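Search the list archive
Enter keywords
Go

Category: Household and Clearing Out > List messages

Subject: Re: What do you do with the small stuff?
Date: December 19, 2025

On the Gandport list, a member wrote:

> I have cleared the big cupboard and both shelves, and now I am left
> with a box of little things that don't belong anywhere. Pens, old
> postcards, leaflets, tubs with lids. Every time I start on it I end
> up moving it all to another box. Does anyone have a way of doing
> this that works? I don't want to buy more storage.

I had the same trouble in June and have done it the same way since. I tip out a little at a time on to a cloth on the table. Not the whole box, or I give up. The cloth is only there to stop pens rolling off and to save the table top. Mine is an old pink waffle one and it goes in the wash afterwards.

Then I go through it like this.

Paper first. Leaflets and flyers go straight in the recycling unless there is a date on them I still need. Postcards I keep if they have writing on the back or if I like the front. The ones I keep go in a single envelope, and when the envelope is full I have to take one out to put one in.

Pens and markers get tried on scrap paper. If they don't write at the second go, out they go. I found 54 pens in our house the first time and kept 2 markers and a handful of biros.

Playing cards: count them before you do anything else. A pack that is short goes. If the box won't stay shut, put rubber bands round it. They do perish, so change them now and then.

Crisp tubes I used to save for knitting needles. I now keep one and no more. They are a mix of card and metal, so look up what your own council takes before you put them in the bin with the tins.

Small tubs with lids are the hardest, as they always look useful. My rule is that a tub has to have something in it by the end of the evening or it goes.

I stop after one clothful, even if I feel like carrying on. The box took me most of a fortnight.

On your last point, I did try the stacking drawers from Prinar and sent them back. They were too deep and everything ended up at the bottom again. A shoebox lid in an ordinary drawer has been fine.

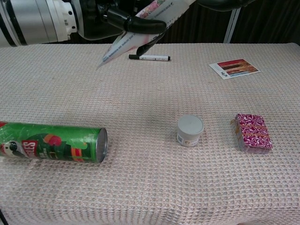

Small things on the pink cloth: marker, postcard, cards, tub and Pringles can

Message 581 | Contact the list owner | © Gandport Household List | Back to top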